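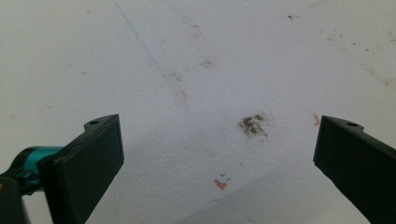 Open day at the Edholm workshop

Members got a look at the hand-held gripper project on August 16, 2021, when Imelda Lacson and Benjie Dalisay opened the Edholm workshop for the afternoon. Visitors took turns with the tool, which has two black fingers and is worked by hand. A person does a household job with it while the camera on it records, and the recordings are later used to train a robot arm.

The job for the day was wiping marks off a white surface. Dalisay asked people to bring the open fingers up to a smudge before picking up the cloth, so the recording would include the approach. Each turn ran 3 minutes. Nearly 44 people came, and 20 of them stayed for Lacson's talk on how the recordings are sorted.

Kulsoom Hashmi asked whether pen and crayon should be handled differently from dirt. Lacson said they are labeled the same for now.

The next open day is planned for January. To put your name down, call the office at extension 3445 and ask for Teodoro Mercado.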